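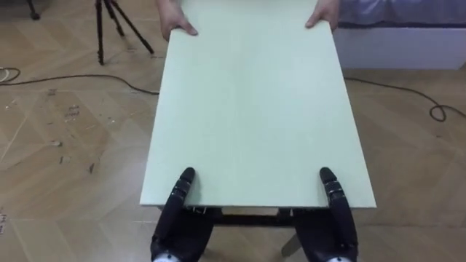 Port de charge à deux : Rundden publie ses règles, Jolell les applique déjà

Par la rédaction – mars
Temps de lecture : 3 min

Porter un plateau avec un robot, ça s'encadre. Rundden, qui regroupe des ateliers et des intégrateurs de la région, vient de sortir son guide de bonnes pratiques sur la manutention partagée entre une personne et un robot à deux mains. Quatorze mois de discussions, 25 pages, pas une de plus. Texte non contraignant, mais les adhérents devront dire par écrit quels points ils suivent et lesquels ils laissent de coté.

Premier point, le plus discuté : qui commande. Réponse du guide, l'humain. Toujours. C'est la personne qui donne le départ, à la voix ou par une pression franche sur la pièce, et c'est elle qui annonce la pose. Le robot suit. Pas de départ automatique sur détection de prise, même si le fabricant le propose.

Deuxième point, la place des mains. Chacun tient son bout. Un panneau porté dans sa longueur se prend par les deux extrémités, l'opérateur d'un côté, la machine de l'autre, et on ne vient pas remettre une main côté robot en cours de trajet. Si la pièce glisse, on pose et on recommence. Les doigts humains restent sur les bords ou dessus au moment de la dépose, jamais entre la pièce et son support. Une ligne du guide est en gras là-dessus, la seule.

L'effort de serrage ensuite. Rundden fixe un plafond de 50 newtons par doigt pour les essais avec une personne à portée, en dessous de ce que permettent beaucoup de mains articulées du marché. Certains membres voulaient plus, pour les plateaux lourds. Refusé. Pour les charges lourdes, le guide renvoie au chariot ou au palan.

La reculade, aussi. C'est le cas ou l'opérateur marche en arrière, donc sans voir où il met les pieds. Limité à quelques pas, vitesse plafonnée à 25 centimètres par seconde, et trajet fait une première fois à vide. Le guide demande un couloir dégagé de 700 millimètres de chaque côté de la charge. Dedans : pas de câble au sol, pas de pied de caméra, pas de rallonge. Les câbles qui ne peuvent pas partir passent sous goulotte ou au plafond. Le sol est balayé avant chaque série, poussière et copeaux compris.

Sur ce chapitre ça a coincé. Plusieurs labos ont fait valoir que leurs salles d'essai sont petites et que les câbles, il y en a partout. Compromis trouvé en fin de parcours : tolérance jusqu'à l'automne, à condition que la zone soit marquée au ruban et qu'une deuxième personne garde la main sur l'arrêt d'urgence.

Chez Jolell, l'atelier de mobilier qui a servi de site pilote, on applique depuis janvier. Plus de 4000 transports de plateaux au compteur selon la maison, trois arrêts d'urgence, aucun blessé. Les trois arrêts sont tous survenus à la dépose, quand le plateau touche son piétement d'un seul côté et que la machine lit l'appui comme une résistance. D'où l'ajout d'une consigne : le robot relâche en second, après annonce.

Le protocole d'essai vient de Tosh, qui le met à disposition gratuitement. Une fiche recto verso, à remplir par l'opérateur lui-même, pas par le bureau d'études. Masse de la pièce, prise, trajet, incident éventuel. Les fiches sont gardées deux ans.

Reste la formation. Une demi-journée demandée pour chaque personne appelée à porter avec la machine, intérimaires inclus. Coût non chiffré dans le guide, et c'est ce qui fait tiquer les petites structures. Cundar, fabricant de cellules robotisées et membre de Rundden, annonce qu'il prendra la première session en charge pour ses clients. Les autres intégrateurs n'ont pas encore répondu.

Le guide s'arrête aux pièces rigides. Matelas, bâches, tout ce qui plie ou pend, ce sera pour un second texte, groupe de travail ouvert en avril. Inscriptions auprès de Rundden jusqu'a la fin du mois.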